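About Gredier

Hello, and thanks for clicking through to the page most people skip. I'm Eleri Rowlands and I run Gredier, a very small press that publishes comics and picture-led books from two rooms above a bike shop in Grangate. We do mostly short runs, mostly black and white, and mostly by people who have never had anything with a spine before.

I started it after eleven years of photocopying my own minicomics and selling them off the end of other people's tables. The first proper book was Himum by Nest Owen, which some of you will know (and which some of you have written to me about at length – thank you, I do read them all!). It's a story about a girl who inherits a lighthouse and a very bad-tempered goose, and it sold out by December of that year, so I had to learn what a reprint was in a hurry. I'm still fond of that first printing, even with page 7 the wrong way up.

After that came Ko, our series. Dilwyn Lougher writes it and Frans Dekker draws it, and they live in different countries and have met twice. Frans inks everything with a brush and posts me the originals wrapped in old tea towels. There have been three issues so far and the fourth is late, which is my fault and not theirs. I wanted a better paper for the night chapters and then couldn't make up my mind.

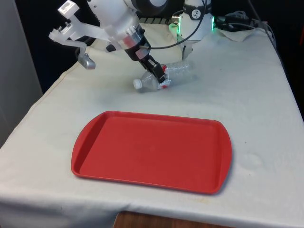
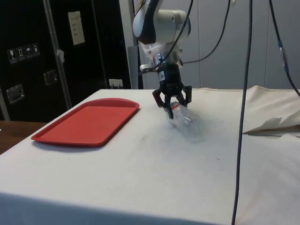

A bottle on its side, both times.

Dwynwen Pugh does our lettering, and she'd like me to say that she also does the post, the proofreading and most of the arguing with printers. If your parcel arrived with a little drawing on the flap, that was her. She joined to help out with Himum and I've been lucky enough to hang on to her ever since.

What do we look for? I get asked this a lot and I never have a good answer. I like stories set somewhere in particular, I like jokes, and I like pages where I can tell who's talking. I'm not the right person for superheroes – I read plenty of them, but there are people who publish them far better than I could. We take on around three new books a year and we reply to everybody, though it can take me a couple of months. Send ten pages or so and a short note saying how it ends. Please don't send originals. I've got enough of Frans's to worry about.

We pay an advance (small), we split whatever comes in after the print bill, and you keep your characters.

You'll find us at the smaller fairs, usually at the table nearest the tea. The back issues list was last put right on 1/7/06, so if something's on there and you want it, drop me a line first and I'll go and look in the cupboard.

Eleri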